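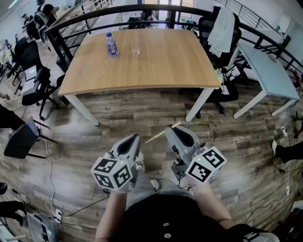 How long should a new filter run before the water is used for drinking?

Flush the filter for 10 minutes at full flow, then let it stand for an hour and flush it once more until the water runs clear. The first water through a new cartridge carries fine carbon dust and may look gray.

Section 4. Fitting and changing the cartridge

The steps in this section apply to the Canik under-sink filter with the single housing. If your unit has two housings, follow the Ceretti supplement for the second one and come back to step 8.

You will need the housing wrench, a bucket, a towel and the new cartridge. Leave the cartridge in its wrap until step 5.

1. Close the cold water valve under the sink. Turn it clockwise until it stops.
2. Open the filter tap on the sink and leave it open. The flow should drop to a drip within a minute. If it keeps running, the valve is not closing fully and must be repaired first.
3. Put the bucket under the housing. Fit the wrench from below and turn the housing to the left.
4. Lower the housing with both hands. It is full of water and heavier than it looks. Empty it into the bucket and throw away the old cartridge with household trash.
5. Wash the housing with warm water and a little dish soap. Rinse it well. Unwrap the new cartridge and stand it in the housing with the arrow pointing up.
6. Lift out the O-ring, wipe it and check it for cuts. Rub on a thin film of the silicone grease supplied. Press the ring back into its groove.
7. Screw the housing on by hand until it stops, then give it a quarter turn with the wrench.

Caution: Do not use petroleum jelly on the O-ring. It makes the rubber swell, and the housing may leak.

8. Open the cold water valve slowly, with the filter tap still open. Air will spit from the tap at first.
9. Flush as described at the start of this section.
10. Dry the housing with the towel and check the joint for drips. Check it again the next day.

Note: Cloudy white water in the first few days is trapped air. It clears from the bottom of the glass upward and is safe to drink.

When to change

Change the cartridge after 4000 liters or when the flow becomes weak, whichever comes first. Write the date of the change on the sticker inside the cabinet door.

If the filter has not been used for 14 days or more, fit a new cartridge. Flushing the old one is not enough.

Caution: Never connect the filter to the hot water line. Hot water damages the cartridge and can crack the housing.

Spare O-rings are sold in pairs under part number 1395. Wrenches for the older Tolentino housing do not fit this model.

Section revised by Naomi Langat, September 30, 2023.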